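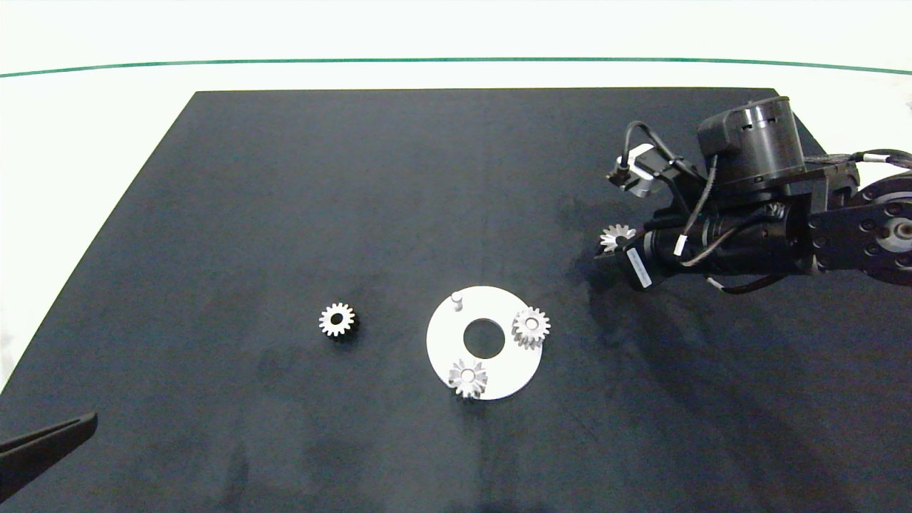 A gear kit partway through assembly, with one gear in the gripper and one still on the mat.

Teaching Equipment > Hand Guiding and Remote Operation
By Houda Ragab, February
68 shares | 18 comments

Truteo Teaching Set for Two-Arm Assembly

If you have ever tried to write out, step by step, how a person drops a small gear onto a small peg, you will understand why we built the Truteo. It takes a page and a half to describe and a second or two to do, and the page and a half leaves out the best part, the little wiggle at the end when the teeth don't quite want to meet. With the Truteo you skip the writing. You pick up the two leader handles, you do the job yourself while the arms follow along, and the set keeps a record of every motion so your own software can learn from it later.

We sell it as a full set because that is how most of our customers asked for it, and after a few years of putting together mixed orders by hand we came around to their way of thinking. You get two follower arms with parallel grippers, two leader handles, the head camera and its post, the recording box, and our gear kit to get you started. The black work mat comes rolled in its own tube (please let it lie flat overnight before you use it, it behaves so much better).

About the gear kit

People are always fond of the gear kit, and I'll admit I am too. The parts are a white ring-shaped base plate, upright pegs, and metal spur gears that go on one at a time. It looks like a toy until you try it through a pair of handles! A gear has to be gripped by its edge, carried level, lowered over the peg, and then turned a hair until it settles against its neighbor. A new operator will usually push too hard on the first morning and get impatient by lunch. By the second day the hands have worked out what to do, and the recordings become smooth enough to be worth keeping.

Mahmoud Berrada, who runs our training bench in Sokgate, likes to start people with the gears in the same spots every time and then begin moving things. Slide the plate over a little. Leave one gear off to the left so the other arm has to fetch it. Set one down near the rim, where it sits awkwardly. His own practice library for the kit stands at 191 recordings, and he still adds to it when he has a quiet afternoon.

Two ways to teach

Remote operation is what most people buy the set for. You sit or stand facing the arms, hold a leader handle in each hand, and squeeze the triggers to close the grippers. The handles push back lightly when the gripper meets something, and you can turn that down if it tires your wrists.

Hand guiding is the older way, and there are jobs where I still prefer it. Press the button on the wrist and the arm goes slack and easy, so you can take hold of it and walk it through the path. It's lovely for long, slow reaches and for showing someone the idea for the first time. For the gears I would use the handles, as your own fingers tend to block the head camera when you are guiding by hand.

You can switch between the two in the middle of a session, and the recording box marks which one you used.

What the recording holds

Joint positions for both arms, gripper opening, trigger position, and the head camera picture, all on one clock. Each take is saved as its own folder. There's a foot pedal to start and stop, and a second tap throws away the last take, which you will be very grateful for.

Setting up

Allow an afternoon. The arms clamp to any sturdy table up to 2 inches thick, and you'll want clear space behind you for your elbows. Our setup guide is written by the same people who answer the phone, so if a page isn't clear, call and tell us and we'll fix the page.

Fits with

Dumedetti soft finger pads, the Birhane rolling stand, and all earlier Truteo handles. Spare gears, pegs and plates are sold singly or as a refill bag. Gears do roll off tables, so do think about the refill bag.

Ships from Sokgate, with the arms and the handles in separate cartons.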